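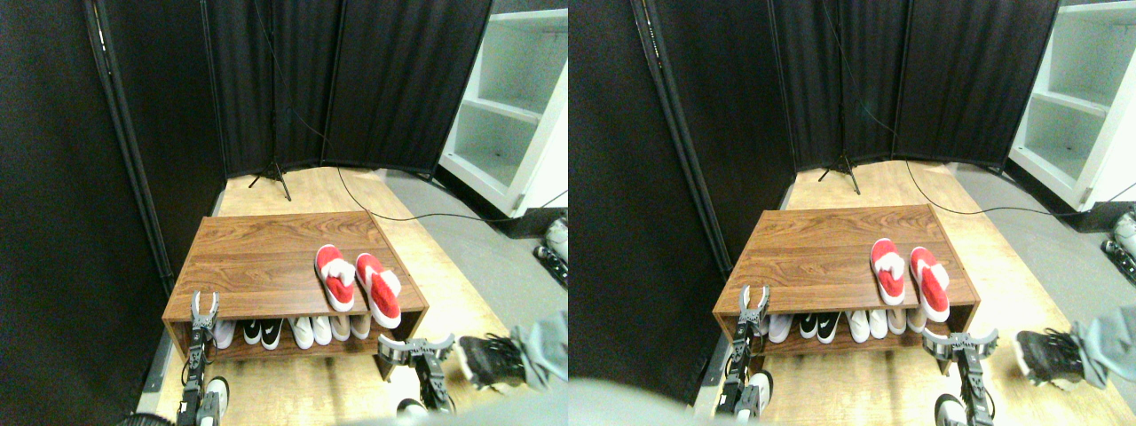

Shoe rack test (gripper comparison)

The shoe rack test is a bench trial for two-fingered grippers, and I've been keeping this entry going since Rokeya Fakir first talked me into running it one June. The idea is simple enough: a two-armed robot works at a low rack with footwear on the shelf and on top, and you see how each gripper copes with things that bend, squash and roll over. I like it far more than blocks and cups (sorry, block people!).

Why shoes

A shoe gives you stiff parts and floppy parts in one object. Trainers can be pinched by the heel or the tongue, while slippers tend to fold up if you squeeze them hard. Shoes on a shelf with a board over them are harder again — the fingers have to go in nearly level, and a bulky wrist will knock the board before it gets anywhere near a toe.

Grippers compared

We tried two designs, the Derix and the Isora, both driven by the same Vusolora controller so that nobody could blame the software. The Derix opens wider and I found it easier to steer from the headset. The Isora is slimmer and slid under the top board with less fuss, but it let go of soft uppers more often than I'd hoped. Over 1,759 attempts the Derix dropped 41 shoes and the Isora dropped 49, so there isn't a great deal in it. Tahsin Sivakumar still prefers the Isora and will tell you so at length.

The red pair

Red shoes on the top board make a good first task, with one gripper on the rack's left side and the other waiting at the right end of the lower shelf. Toes point to the back, so the heels are nearest the arms.
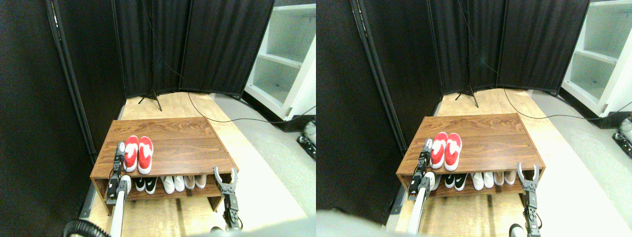

Cameras and depth

We view everything as a stereo pair, left and right side by side. I once tried a single view for 12 attempts and kept closing the fingers too early, well short of the heel. The Nanayakkara mount holds both lenses steady, though its screws want checking every morning.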